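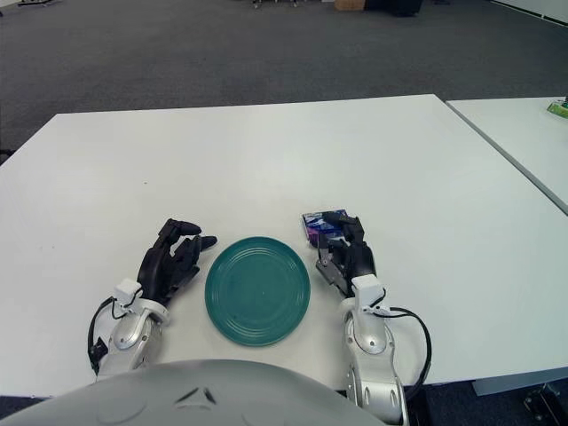

A ridged teal-green plate on a white table.

Shared meals and the public purse

Municipal support for community meals has long been treated as a welfare measure, to be justified by need and withdrawn when need appears to fall. The Kekura Neighbourhood Centre takes a different view. A weekly meal open to every resident is civic infrastructure, and it should be funded on the same footing as the library and the pool.

The experience of Urerside is instructive. Its hall served 133 residents at the July lunch, many of whom would not have met the eligibility test that council now proposes. Young-sook Yang, who has coordinated the program for five years, reports that attendance fell whenever proof of income was requested at the door. Those who stayed away included the very people the test was meant to favour.

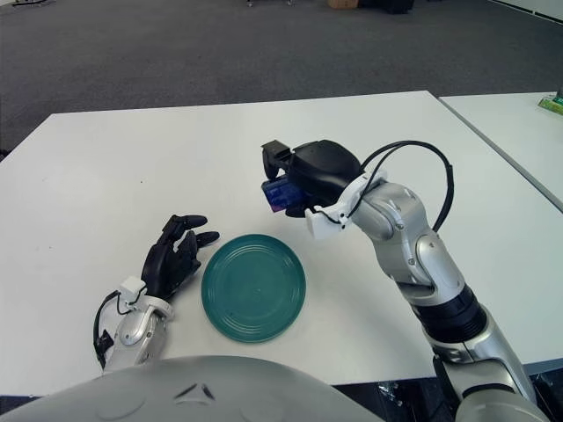
Eligibility rules also impose costs that seldom appear in a budget paper. Staff hours are diverted to paperwork, and newcomers are met with a form before they are offered a chair. A plain round plate, set down empty on a white table, asks nothing of the person who sits before it, and public policy could reasonably begin from the same courtesy. Council's draft would instead require 215 households to re-register each year – a considerable labour for a modest saving.

It is fair to object that open programs may be used by those who can afford to eat elsewhere. Seul-gi Jeon has put this argument with care in her submission, and it deserves an answer. A voluntary contribution, collected discreetly, would meet much of her concern. The Centre's own contribution box has raised more than $500 this season.

Council should set aside the proposed test and commit to recurrent funding before the winter program is settled.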